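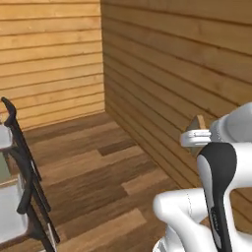
Arm at the packing station, what changed for you?

marin_packing
We are a small shop that makes wooden parts for toys, and since January we have a robot arm at the station where two people worked before. It picks up a small wooden piece and puts it in the tray, 297 pieces in one shift. My colleagues did not lose the job, they moved to sanding. But they are not so happy. How was it at your place?

wondix_user8
Same here. The first 12 weeks were difficult. My wrists feel better now, I must say this. Before, I closed my hand on small parts all day.

hukodberg_nights
I do not agree that it is only good. On nights there were always two of us, and we talked. Now I watch a machine and wait for it to stop. The pay is the same but the shift is longer in my head.

wondix_user8
Did you ask for rotation? We change place every 2 hours and it helps a lot.

hukodberg_nights
We asked. The answer was that the training costs too much.

marin_packing
This is what I am afraid of. Only one person here knows how to restart it, and when she is on vacation we call the seller and wait roughly 8 hours.

wondix_user8
Then ask for the training first and discuss the rest later. Is your restart procedure written on paper?

marin_packing
No, not yet. I will ask her to write it with me.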